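Home | Notebook | Benches | Materials | Stores | Search

Print this entry | E-mail this entry

Temcombe workshop notebook
2 May 2023

Tabletop refinish, second top, and notes on the tableware

Picked up where the last entry stopped. The first top is done and back on its legs. The second one came off its frame this morning without trouble, apart from one screw at the back corner that had chewed itself round. Drilled it out and plugged the hole. The plug is a shade darker than the wood next to it but it is on the underside, so I left it.

Sanded the whole top with 120 and then 180, along the grain only. The lines in this wood are very fine and any cross scratch shows up as soon as light comes in low from the side. I found two of mine from December that way and had to go back over them. Took the edges down by hand with a block. The sander rounds them over too fast and then the two tops don't meet cleanly when they are pushed together.

Finish is the Willems water-based matte, same can as before. Stirred it for longer this time, as the flatting stuff had settled into a thick layer at the bottom. First coat went on thin with the foam pad. Waited 4 hours, knocked it back with the worn gray pad, wiped down, second coat. Room was at 19 C all day. I want to keep to two coats. Three on the offcut started to look like plastic and it picked up a glare from the ceiling lights that nobody at the bench is going to enjoy.

Spot tests on the offcut, all left for 12 hours and then wiped:

Water — nothing.
Cold tea — faint ring, came out with a damp cloth.
Pear juice — slightly tacky edge, no color left once washed.
Cooking oil — dark patch, still there. Needs a longer cure before anyone puts oil on the real one.

The pear juice matters more than the tea. Real fruit bruises and weeps at the stem end if it sits out, so anything that stays on the bench past lunch should be on a dish.

On dishes. The white ones from Cilleck are fine for eating off but they slide, and the foot ring is unglazed and scratchy. One of them had already left a curved mark on the first top. I rubbed the foot rings down on wet paper and they are better, though I would still not drag them.

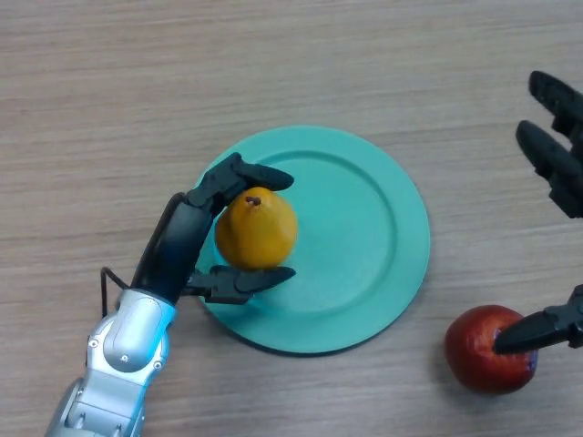 The turquoise plate is the one I would keep out. It has a wide rim that comes up gently, so there is something to get hold of, and the recess in the middle gives a pear somewhere to sit. The matte surface is easy on the eyes against pale wood. Yellow on turquoise is also simple to pick out from across the room, more than I can say for yellow on bare wood, where the two run together a bit under warm light.

I looked for more of the same from Idano and they list a smaller one with a steeper side. Not ordered. The steeper side would be a nuisance to wipe, and the small size would take one pear and not much else.

Still to do:

Label the can with the date opened. It was not labeled last time either.
Redo the oil test once the offcut has cured properly.
Felt pads for the legs. The old ones have gone hard and two are missing.
Check the first top for the curved mark again in raking light. I think a light rub with the gray pad and one thin coat over that area will hide it, but a patch may show up as a different sheen — try it on the offcut first.

The second top is flat on the trestles overnight with nothing on it. Please don't stack anything there until the legs are back on.

Recent entries
Plugging stripped screw holes in tabletops
First top: sanding and first coat
Foam pad or brush for matte finish
Drawer runners, left bench
Shelf paper and where we keep it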